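Wrist-only policies on thin rims
17 July 2023, posted by Ntombi Khumalo

ntombi_k
We trained on 40 demos and ran 20 trials, with the wrist view as the only input. Paper bowls went fine. Cups were poor.

mlanglois
Were the cups stacked?

ntombi_k
Yes, upside down.

salehi_a
Then I don't buy the result. White rims all look alike up close. Add a fixed camera.

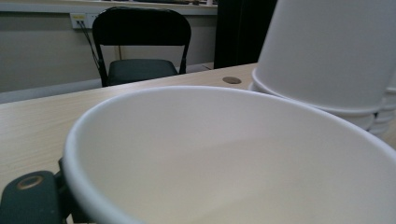 1 min read

ntombi_k
The finger is on the outside of the bowl there, with the cups behind. I can tell the rims apart.

salehi_a
You can. I doubt the policy does.

mlanglois
Try 8 runs without the stack first.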